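Postden Gripper Kit: Data Card

Prepared by Gernero for prospective users of the kit. The recordings cover work with small gear parts on a gray surface.
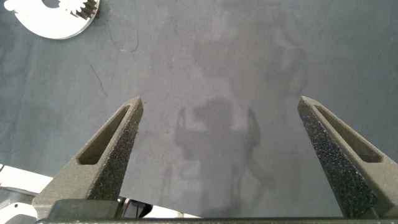 Wrist camera view, fingers open, white part at upper left.

The release holds 400 episodes, 80 of them reserved for testing. Each is stored with its gripper position.

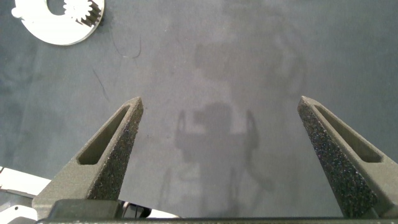 Is the kit required to use the recordings?
The recordings may be used on their own.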